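Hukport Community Help > Kitchen > Storing & Packing

Zip bags with the coloured strip – can't get them to stay shut with veg in

Viewed 1,016 times

mosoti_flat4
New member

Quick one before I throw the whole box out. Swapped from containers to zip bags for the fridge veg as the containers were eating all the room. Idea is one bag per lot, zip it, stand it in the basket with holes, basket goes on the middle shelf. Easy to pull out, easy to wipe.

Problem is the zip. Clear bags with the pinky coloured strip, got a box of 100 so I'm stuck with them for a while. I press along the strip, feels shut, then I lift the bag and one corner has popped. Always the end where the plastic bunches up. Long green veg is the worst, it sits on an angle and pulls the bag tight.

Also do I wash first or not?? Mum says yes, the box says nothing. And is the basket with holes ok or should it be a solid one. Sorry thats three questions.
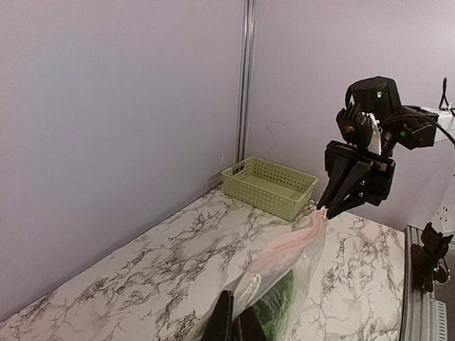 Replies

gresta_cooks
Member

The popping corner is nearly always the bag being too small or too full. If the veg is longer than the bag is wide it will sit diagonal and shove against the zip. Go up a size or cut the thing in half.

What works for me:
Lay the bag down on the bench. Don't do it hanging in the air.
Push the veg right to the bottom.
Pull both ends of the zip so the strip is straight, no twist.
Start at one corner and run your thumb and finger along. Then go back the other way.
Leave the last bit open, press the air out, shut it.

Check the corners last. If the strip has a crease in it, it won't seal, doesnt matter how hard you squeeze.

Washing – I don't. Dry into the bag, wash when you use it. If you must wash then dry it properly with a tea towel, wet veg goes slimy in no time.

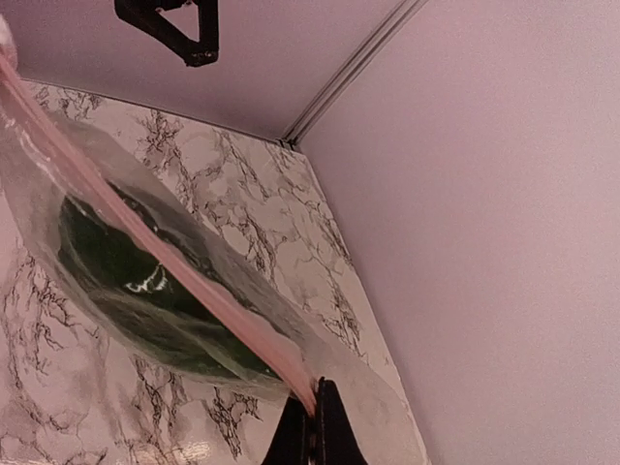
Prindetti Pantry
Community Helper, Storing & Packing

Agree with most of the above. Couple of things to add, in a rush sorry.

Weight matters too. I keep thin bags to 800 g tops and less for anything knobbly. Two light bags beat one packed one. For salad leaves I do 200 g and a folded sheet of paper towel, swap the towel when it feels damp.

Not everything wants a sealed bag. Mushrooms go in paper. Capsicums and zucchini are fine in plastic but I leave the zip open a finger width so they don't sweat. So if a corner pops on those – leave it, it's doing you a favour.

Basket with holes is good. Cold air gets around and you can rinse it under the tap. Stand the bags up zip at the top, like files in a drawer. Solid tub only if something is leaking.

Do all your bagging in one go on a clear bit of bench, basket at the back, and write on the bag BEFORE you fill it. Marker skids all over the place once there's veg behind the plastic.

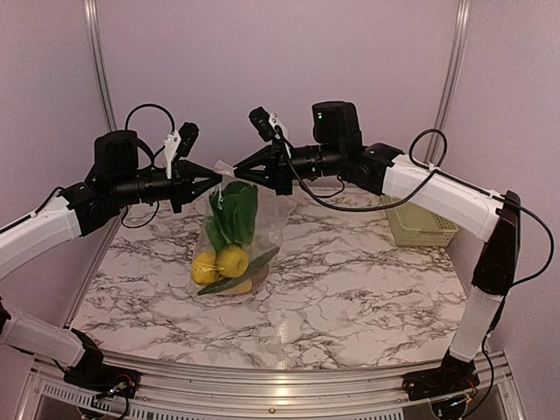
Bagged produce on the marble-pattern benchtop

old_crisper
Member

just use a peg

mosoti_flat4
New member

Ha, have tried the peg, peg fell in the crisper. Bigger bags it is. Did the thumb both ways thing on the rest tonight and left the zucchini one open a bit, will see how they look by the weekend. Ta all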